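Home | Tickets | Knowledge base | Workshop | Log in

Ticket 618: Cledus extractor keeps tripping when the planer starts
Status: Solved
Opened by: Sizwe Steyn
Picked up by: Reinhold Meinecke
12 comments | 3 shares

Sizwe, 09:10
Morning all! The new Cledus extractor is brilliant — when it runs. On its own it's fine all day. Switch on the Votside planer and the extractor cuts out within a few seconds, red light on the front, then nothing until I reset it. Same wall, two separate sockets. Filter is clean and the bag is nearly empty.

Reinhold, 09:42
Lovely clear report, thank you. Which hose have you got on it, and how long is the run to the planer?

Sizwe, 10:05
The ribbed one from the old Temmont unit, 138 cm, with a reducer at the planer end.

Reinhold, 10:20
Have a look inside the reducer. The planer throws long shavings and they love to knot up there. A blocked inlet sets off the airflow cut-out, and that's your red light. Could you also read me the pressure dial with the planer off and then on?

Sizwe, 11:15
You were right about the reducer! Packed solid, like a bird's nest. Cleared it and got 155 off, 700 on. It ran for a good ten minutes, then tripped again.

Reinhold, 11:30
Great progress. 700 is still far too high. Leave the reducer off completely and push the wide cuff straight onto the planer port. It's a snug fit but it does go — twist as you push.

Sizwe, 14:25
That's the one! Planed both sides of a panel for the Mofokeng table and not a single trip. Chuffed to bits. The wide cuff is staying on for good.

Reinhold, 14:40
Fantastic. Adding the reducer to the known problems page and closing this.

Attachments (1)

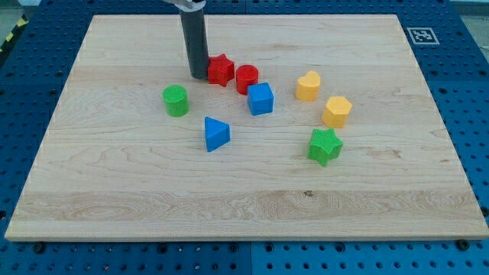
Pale board with wavy grain and a small dark knot, on the blue perforated top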